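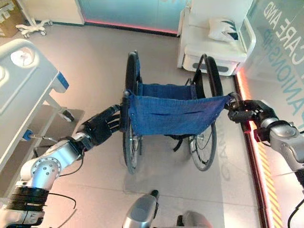

Maeve Ó Néill thinks the slip check is in the wrong place. According to her, the grasp monitor should sit below the planner and be able to stop the base without asking, and anything slower is going to drag a chair by one handle sooner or later. She left this on the Alport branch overnight.

14th August

Agree with most of it. Moved the monitor into the arm control loop. It now trips when the two wrist force readings disagree for 5 consecutive cycles. Planner gets told after the stop.

Wheelchair push, both handles held. Treating chair plus arms as a closed chain still gives internal forces when the base yaws. Stiff in x at both wrists is wrong. Set left stiff, right compliant, and let the base controller take the yaw error. Limit stays at 18 N per wrist until the log replay is clean.

Perception: handle detector (Zumora build) is fine on the grips. Pose fit on the backrest is poor, mesh returns few depth points. Masked the backrest out and fit to the handles and rear wheel rims only. Spokes still leak into the rim fit. Try a wider inlier band before touching the model.

Costmap: footprint was the robot alone. Added the chair as an attached polygon, published on grasp confirm, removed on release. Bed side needs the larger inflation, the arm elbow swings out past the chair on left turns.

Replay of the Pudham bags: 9 runs, monitor tripped in two, one of them a bad timestamp on the right wrist. Mạc has the driver patch, not merged.

To do
- caster flip on reversing, no model for it yet
- tare wrists before grasp, currently after
- ask Maeve if release should also go below the planner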